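4. Results: water use in shared laundry rooms, Rallthorpe halls

Meter readings were taken before and after each wash at the Kirora and Grube blocks. The study covered 180 loads, of which 42 were below half capacity. Mean consumption was 55 litres on the eco programme and 74 litres on the quick programme.

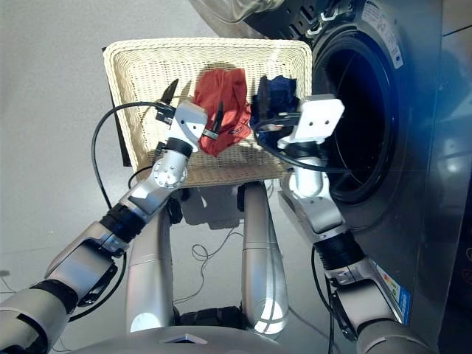 Parveen Jatoi objected at the interim review that programme choice and load size had been treated as independent, when small loads are mostly washed on quick. The figures were split by load size in response.
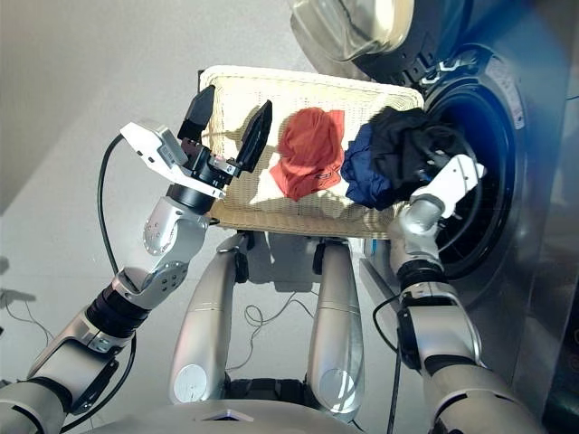
Fig. 3. Rectangular wicker basket.

After the split, the gap between programmes narrowed for half loads but remained. Readings taken on Tuesday at Grube were excluded owing to a faulty valve. 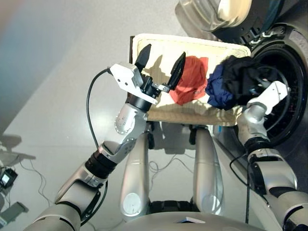
Fig. 4. Red cloth.

Rinse volume was not metered separately. Iler block will be added in September.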